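Home | Projects | Reports | Funding | Contact

Print this page | E-mail this page

Kistberg teardown line: progress report to the Viltora fund
30/08/2025

You asked for a short report this time, after the January one ran long enough to need its own index. We have tried.

The arm is running. It spends its shifts in the teardown room at Kistberg, taking retired office desktops apart at a pace best described as thoughtful. It has been through 848 machines since January, against the 3,000 in the grant plan. We wrote the 3,000 before we had met the side panels.

Most of the delay was drives. Our people pull one by feel, with a thumb on the tab and a word we won't print. The arm needed a tray from Skidari with somewhere to stand each drive upright, and the first version held drives beautifully and would not give them back. The second is in use. 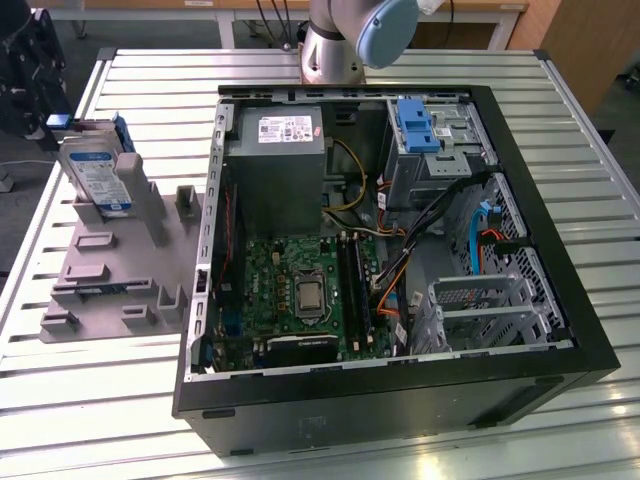 Work and Staff

The case goes on its side on the slatted table with the panel off, and the arm works from behind it. Hard drives are its main business, with memory next. Cables are still ours. The arm treats a SATA cable the way a cat treats a closed door, and we have stopped budgeting for improvement there.

On jobs: the grant said nobody would lose one, and nobody has. What the grant did not mention is that the jobs would get odder. Two of the bench crew now spend most of the day preparing cases for the arm and sorting what it hands over. They report fewer cut knuckles and more boredom. One has asked to rotate back to hand teardown for half of each week, and we agreed, partly because hand teardown is still faster on anything with a strange drive cage.

Training took 39 hours per person. The plan allowed much less, but the plan assumed the manual would be finished.

The link to Magesa, our stock software, works on days when it feels appreciated. Serial numbers from drive labels are read by camera and checked by a person, who was supposed to be temporary.

We would like to move the unspent travel money into spare gripper pads. There was little travel. We go through a lot of pads.

The next report will cover small form factor cases, which the arm has not yet been shown.

Comments (3)

benchside: Can confirm the knuckles. Can also confirm the boredom. Please put the radio in the next budget.

oldsolder: What happens to the power supplies? Are they pulled on the same table or sent on with the case?

Kistberg projects: Sent on with the case for now. The radio is under review.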